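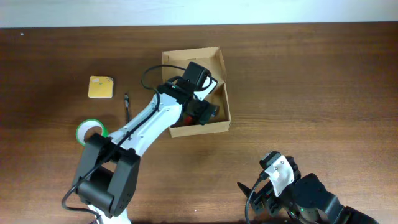 # Verach: compost and cover-crop plots

Verach is an open set of soil and yield records from small farms that have switched part of their land to compost and winter cover crops. It covers 361 plots on 22 farms in the Muli valley, and we are so pleased to have it out in the open at last! If you work on soil carbon, crop rotation or just like a well-kept table of numbers, have a rummage.

Last updated: 4/25/25

## What's in it

- `plots.csv`: one row per plot, with slope, soil type and what grew there before
- `samples.csv`: 1,696 soil samples, with organic carbon, pH and moisture
- `harvest.csv`: dry weight per plot, per season
- `notes/`: the farmers' own remarks, typed up with their spelling left alone (these are a treat)

Plots join to samples on `plot_id`. Harvest rows use `plot_id` plus `season`, and a season is named after the year it was sown in, so beans sown in autumn and picked in May sit under the earlier year. That one catches everybody once.

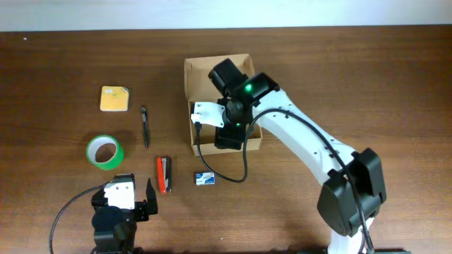
*White arm over an open cardboard box.*

## How the samples were taken

Five cores per plot, walked in a W, mixed in a bucket and bagged. Depth is 0 to 20 cm unless `depth_flag` says otherwise. Stony ground on the upper terraces meant shallower cores, and those rows are marked `S`. Carbon was measured by dry combustion at Clilline, moisture by oven on the farm side.

## Known gaps

- Two farms stopped limewashing their compost bays halfway through, and pH jumps a little there.
- Harvest weights for lentils are missing in the first season.
- Plot edges were paced out, so areas are good for ranking and poor for anything finer.

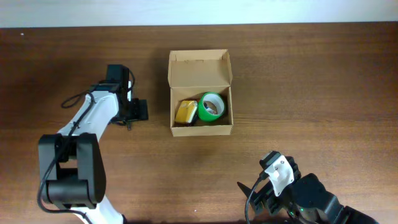 Clilline wrote that the `S` rows should never be averaged with the full-depth ones, as shallow cores nearly always read richer in carbon. We agree, and `load_plots.py` now drops them by default. Pass `--keep-shallow` if you want them back.

## Using it

```
python load_plots.py --farm all --out verach.parquet
```

It wants Python 3.10 or later and pandas.
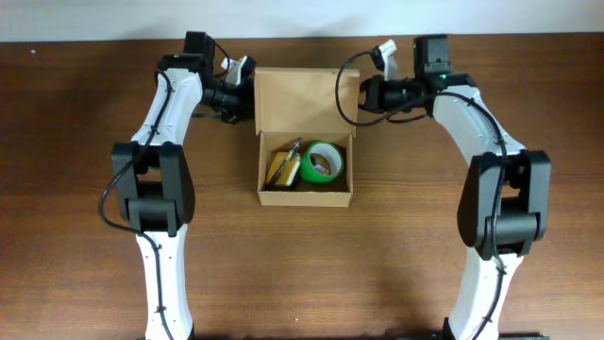 The output is one wide table covering almost 600 hectares, and it opens happily on an old laptop. Blank cells mean "not measured"; a zero is a real zero.

## Licence and thanks

CC BY 4.0. Please cite as "Verach plot records, Udeo". Huge thanks to every farm that let us dig holes in the middle of sowing! Corrections are very welcome through the issue tracker, with the `plot_id` in the title.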